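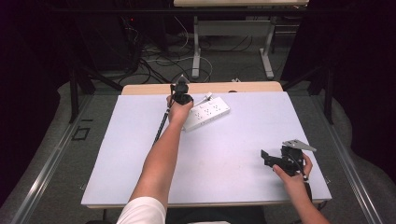
I have now lived in four apartments, and every one of them was wired by a person who owned a single lamp. The current place, on the third floor in Ibarra, has one outlet in the living room, and it's behind the radiator. So I've become a power strip household. I like the plain white kind with the rows of little dark holes, laid down at whatever angle the cord allows, because no strip in history has ever agreed to lie parallel to a table. My parents had one under the couch that was older than me and hummed in December.

The landlord's position is that the building is "historic." When I asked about adding an outlet he sent me a quote from an outfit called Graseo, which wanted 2,000 dollars and the week off work. For one outlet. I wrote back asking if that included the electricity. 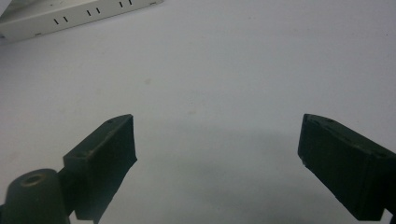 So I went shopping instead. The Sodetti store downtown sells a strip for 149 dollars that is covered in linen. I stood there holding it for a while, trying to become the kind of person who has opinions about linen near a live current. I put it back and bought a candle, so they got me anyway.

What I ended up with came from the hardware place next to the bus station. It has a switch that lights up orange, and it glows all night like a very small motel. I've put a sock over it.

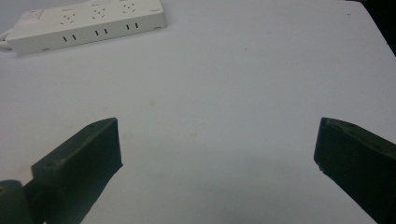 Nilerum, Mar 23, 2020

Writing the rest of this from my sister's place, where I'm staying for a bit. She has outlets everywhere - in the hallway, in the closet, one halfway up the bathroom wall for reasons lost to time. I plugged my phone in next to the bed last night without moving any furniture. I felt like a duke.

She does only have the one lamp, though.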